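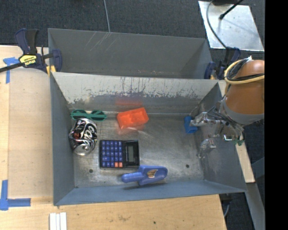
How often do the bins on the Butholm cell need to be re-squared?

Every time a clamp has been opened, and otherwise once every 60 hours of running. It takes 12 minutes if the tape on the table is still good, longer if it has to be laid again.

Bart Van Wijk has looked after the cell since May and has been asked this often enough that he wrote his routine down for the newsletter. What follows is mostly his, shortened a little.

The pick program knows where the bin walls are only because we told it. Two metal bins stand one behind the other on the wooden table, with a clamp at each side. The arm works over the front bin, lifts an object out and puts it in the rear one, and when the front is empty it goes back the other way. If the pair creeps toward the arm, the gripper starts touching the right wall on picks that used to be clean. The log calls these contact stops. One or two in a shift is normal with objects lying against the wall. Once we see them on objects in the middle of the floor, the bins have moved.

To re-square, park the arm and press the stop before reaching in. Take everything out of both bins. Undo the clamps one at a time, left side first, and push the bins back to the blue tape corner. Close the left clamp, check the corner again, then close the right one. The right clamp is awkward because the cables run past it. Move the cables out of the way by hand and make sure none of them ends up under the clamp pad. We pinched one in the spring and spent most of an afternoon looking for a fault in the controller.

After that, run the four-corner touch program from the Nanach menu at slow speed. It brings the gripper tip down near each inside corner of the front bin and waits for you to confirm. Write the four readings on the sheet. If any of them differs from the last set by more than two millimeters, do the rear bin as well.

Cables come next. Jog the wrist through a full turn each way and watch the loop over the arm housing. It should move freely and never pull tight. The thin wires at the gripper get checked for rubbing at the collar. Bart replaces the sleeve on them when the outer layer starts to fray — he does not tape over it, as the tape collects grit.

The gripper tips are wiped with a dry cloth at the start of each shift. Geerts sent us a box of replacement tips and there are 13 left. Please write it on the sheet when you take one.

A word about the test objects. The set is mixed on purpose. Sunglasses and a calculator give the gripper thin edges and flat faces, a crushed soda can gives it a shape that never sits the same way twice, and the small blue block is there for picks close to the wall. Do not straighten the can or swap it for a new one. The Rultemance test counts picks over a fixed set, and a different can makes this month's figure useless next to last month's. If something breaks, tell Bart before you replace it.

The cell has to make 80 clean picks in a row before it is signed off after any work on the bins or the gripper. A contact stop resets the count. If it fails twice, check the right clamp first.

The blank reading sheets are in the drawer under the controller. Full ones go in the gray folder, newest on top.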